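Saltska Opens Its Books and Its Doors: New Giving Report Now Available to Friends and Supporters

Saltska, the community charity that has been finding furniture, bedding and kitchen things for families moving into new homes across our part of the county, is very happy to share its latest giving report with everyone who has had a hand in the work. That takes in a great many people, and we would like to thank every one of you before we get into the details (and there are quite a few details, so please get comfortable).

The report is free to read. Paper copies may be picked up at our offices in Dristthorpe or at the Bistwood branch, and we are glad to mail one to any supporter who would like to have it at home. A large-print copy can be requested at either front desk or by calling the main office. For the first time we have also put together a shorter version, four pages long, for people who want the main points without all the tables. Our longtime donors told us they would read it if it fit on the kitchen table next to the coffee, and we took that to heart.

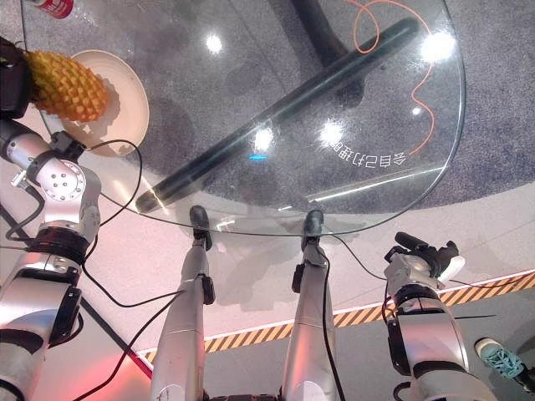

A plate and a pineapple-shaped piece over a round glass tabletop.

During the year covered by the report, Saltska received 2,593 gifts. Some were large and many were small, and quite a few came in envelopes with a handwritten note tucked inside, which we read out loud in the office and then keep in a box by the window. Every gift is recorded in the same way whatever its size, and every donor receives a letter for their tax records. If you gave last year and have not received your letter, please call us and we will send another one right out.

Readers will find a plain account of where the money came from and where it went, with a section on each of our programs and another on what it costs to keep the lights on and the delivery trucks running. We have tried hard to use ordinary words. Where an accounting term could not be avoided, there is a note beside it explaining what it means.

We are also delighted to announce that the Şimşekoğlu Fund, which has supported our home-starter program from its earliest days, has renewed its support for another two years. The fund pays for the items that are hardest for us to come by as donations, mostly new mattresses and pillows, and it has been a patient and generous friend through some lean seasons. We could fill a whole release with our thanks, and we very nearly did!
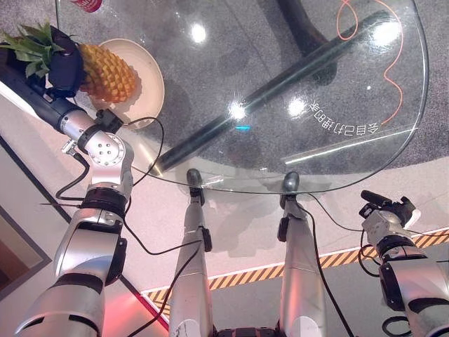 DRISTTHORPE, 09/01/2018

Along with the new report, Saltska is making its older records easier to get to. Giving reports and audited statements from the past five years are now kept together in the reading corner at the Dristthorpe office, and visitors are welcome to sit down with them during regular hours. You do not need an appointment and you do not need to be a donor. If you would like a copy of something, the front desk will make you one at no charge.

Supporters in Bistwood who would rather not make the drive can ask for any of the same papers at the branch, and they will be sent over with the next delivery run. Please allow a little extra time if you are asking for one of the older audits, as those are bound and have to be copied by hand, a page at a time.

We know that questions about giving can be personal, so a quiet room has been set aside in Dristthorpe for anyone who would like to talk about a gift, a pledge, or leaving something to Saltska in a will. Those conversations are private. They never come with any pressure, and you are more than welcome to bring along a family member, a friend or your own adviser.

An open afternoon for donors and neighbors will be held in January at the Bistwood branch. There will be hot drinks and cake, the report will be on hand, and members of our staff will be there to answer questions about anything in it. Invitations will go out by mail, but please don't wait for one if you would like to come.

About Saltska

Saltska is a nonprofit organization based in Dristthorpe, with a branch in Bistwood. It provides household goods to families and single adults who are setting up a home with very little to start from. Referrals come through schools, clinics and local agencies. Donations of money and of clean, usable household goods are welcome all year.

Press and donor inquiries: Saltska Supporter Office, Dristthorpe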